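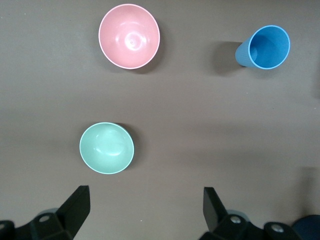
Meifang Shao has been specifying reusable plastic tableware for institutional kitchens since March of last year, first for a school meals contractor and now at Trumura, where she keeps the test shelf. Her job is to decide which bowls and cups go into the catalog and which go back to the supplier. We spoke at her workbench.

She starts with the rim. "A rim carries most of the abuse. It hits the rack, it hits the next bowl, it gets teeth and spoons," she said. "If the edge is thin, I want to see how it was finished before I look at anything else." She runs a fingertip around each sample and rejects any with a burr left from molding.

Color comes next. Pink, green and blue are the standard set for her day care customers, who assign a color to a room or to a diet. Shao tests pale colors longer than dark ones. "Tomato sauce is the usual problem. A pale green bowl will show it early. With a dark blue you can go a long time and still have the same stain, you just can't see it."

The stain test is simple. Sauce is left in the bowl for 17 hours at room temperature, the bowl is washed once, and the inside is compared with an unused sample under the same lamp. Glossy interiors do better at first. "Gloss is only a surface condition," she said. "Once the spoon has scratched it, you have a matte bowl with scratches in it. So I scratch it on purpose and run the sauce again."

Cups get a separate sheet. Ribbing on the outer wall helps a small hand hold on, in her view, but it adds cleaning time and can keep water in the grooves after the rinse. She accepts fine vertical ribs and turns down horizontal ones. "Vertical drains. Horizontal holds a line of water, and then you stack it." A tapered cup must also separate from a stack of 30 without twisting, a test that two recent lines from Jovix passed and one from Ondus did not.

The minimum order is 3000 pieces per color, and this causes more argument than any test result. Smaller customers want one color only. Shao would like them to take at least 2 – a bowl in one and a cup in another – so that sorting after the wash goes faster.

Asked what she uses at home, she said steel bowls, and a plastic cup that failed the stacking test. "There is only one of it, so it doesn't need to stack."

The revised test sheet takes effect on September 23, 2021. It adds a second scratch cycle for bowls and leaves the cup section unchanged.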